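Search the help pages Enter keyword Go

Rebuilding an Old Workstation: Frequently Asked Questions
Gimetis Workshop Notes, updated December 27, 2021

Do I really need to take everything out?
For a full rebuild, yes, and it's the fun part! Lay the tower on its side, take off the panel and give yourself plenty of light. Unplug it from the wall first and hold the power button for a few seconds.

Where do all the parts go?
Give every part its own spot. We love a holder with slots (the Stenditz tray is our favorite, but cut foam works too). Drives, cards and memory all stay off the bench, and you can see at a glance what still has to go back in.

Which goes in first, the processor or the memory?
We do the processor first, while there's the most room for your hands, but plenty of people start with memory and get along fine. Just don't put the cooler on until the processor is locked down.

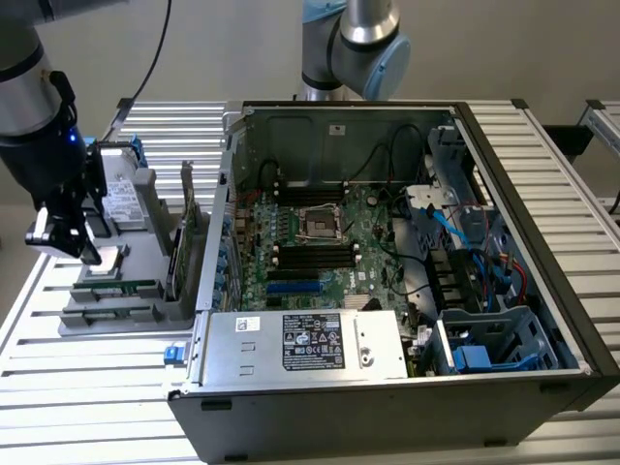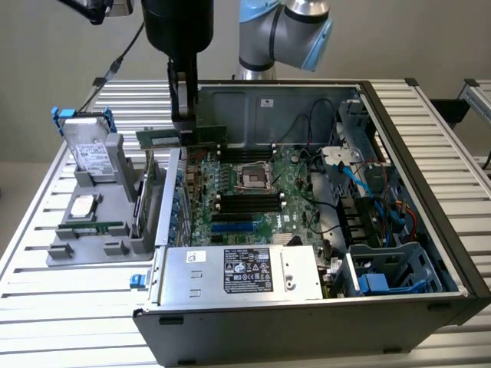
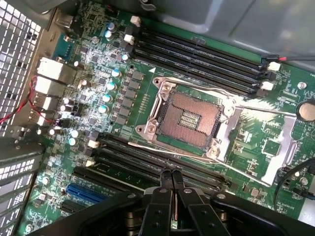 How do I seat the processor without bending anything?
Slowly, and with both elbows on the table! Raise the lever, swing the load plate clear and hold the chip by its edges only. Find the little triangle on a corner of the chip and match it to the mark for your socket; on the board in the last picture it's a small white one printed just above the socket's upper-left corner. Lower the chip straight down, let go, and never slide it. Those contacts are tiny and they don't forgive.

My board has memory slots on both sides of the socket. Which do I fill?
Check the diagram for your model, as the order varies a lot. If you have 2 matching modules, they usually go in as a pair. Open the latches, line up the notch and press evenly until they click.

The machine beeps and won't start. Did I break it?
Probably not! Reseat the memory before you worry about anything else. We once pulled and reseated the same module 11 times before spotting a latch that hadn't closed.

Should I change the coin battery?
If the clock keeps resetting, go for it. Write down your BIOS settings beforehand.

Can I get a printed checklist?
Yes, ask for the Courtois sheet. We ran off 225 copies in April and there are still some left. The Citus sheet covers laptops only.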